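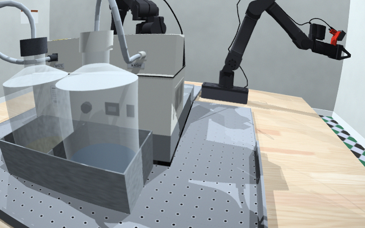
Fluvport is a two-armed laboratory bench designed by Catherine Mowat and developed as a simulated model in a shared workshop. It is known mainly for the length of time it has spent being nearly finished. The bench is meant to carry out small plate-washing jobs without a person standing next to it, a goal it pursues with two robot arms, one boxy instrument and more tubing than its designer had hoped for.

The name covers both the planned physical bench and its rendered twin. Members of the workshop generally mean the twin, which has the advantage of existing.

Background

Mowat began the project in January, after her request for a second sink was turned down. The workshop, Zorex, was founded by people who wanted to repair bicycles and has been drifting toward electronics ever since. Its rules allowed any member to reserve bench space for a project, but did not define "project" or "bench." Mowat reserved space for both.

Her first plan called for a single arm. It was abandoned when she found that one arm could reach the instrument or the far side of the table, depending on where it was mounted, and that every compromise position reached neither very well. The second arm was added to the drawing the same evening. The budget was adjusted more slowly.

Layout

The model places a gray perforated breadboard on a light wooden tabletop. The breadboard was chosen because anything bolted to it can be moved one hole over, a feature Mowat has used so often that early notes on the position of the instrument are of historical interest only. One arm stands at the back, behind the instrument. The other has its base on the wood to the right of the breadboard, where it can swing out past the edge of the table.

Both arms are black and carry thin black cables. The routing of these cables takes up 85 entries in the project log, making it the best documented part of the build. The instrument takes up nine.

The wooden top has rounded corners and was drawn by hand. Mowat has described its outline as "friendly." Other members have asked for a dimension.

Fluid handling

Two containers stand together in an open tray beside the instrument, one for wash and one for waste. The matching ports are labeled WASH and WASTE in capital letters. Mowat considers this the most important safety feature on the bench, having once spent an evening with an unlabeled pair.

Hoses link each container to the instrument. Liquid in the model is mostly for show: it sits at a level, and the level is a number in a settings file. The real bench will need an actual method of knowing when the waste is full, and the log lists several ideas for this, including a float, a scale and "looking."

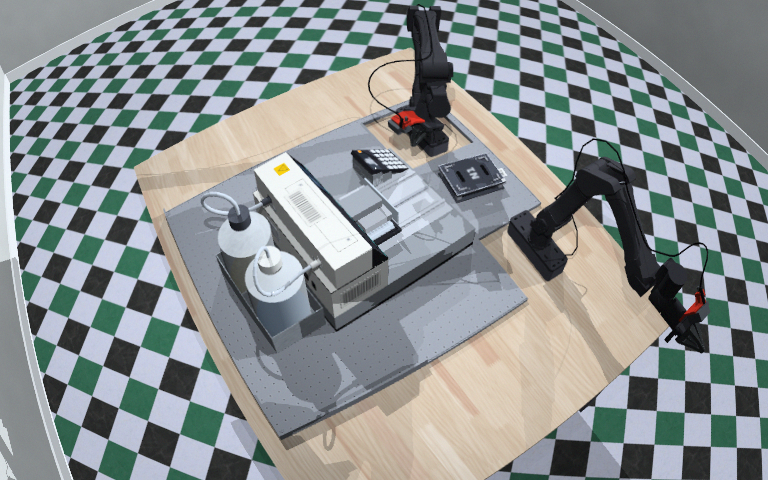

Simulation

The twin was built in Fanar, a scene editor written by another member of the workshop and supported by him when he is in a good mood. It lets a user move the arms through a job and save the result as a list of steps. The current wash routine has 914 steps. An earlier one had 600 and was considered more elegant, but it passed the gripper through the side of the instrument, an approach that does not carry over to hardware.

Floor and walls were added late. The floor is a checkerboard of green, black and white squares, which Mowat picked so that she could tell at a glance how far past the table an arm was reaching. Visitors to the workshop tend to ask about the floor first. A calmer pattern was promised and has not been supplied.

Collision checking was turned on in version 1682 of the scene file. Mowat numbers a new version every time she saves, so the figure says more about her nerves than about the maturity of the software.

Hardware

Work on the physical bench has been limited. As of 21 October 2022, it consisted of a tabletop blank, a box of bolts and a secondhand power supply marked "Hubmann" in grease pencil. The name has been adopted for the whole electrical side of the build. The blank is square, and the job of rounding its corners is waiting for the band saw, which is waiting for a blade.

Mowat plans to build the fluid side first and leave the arms for last. The request for a second sink has been resubmitted.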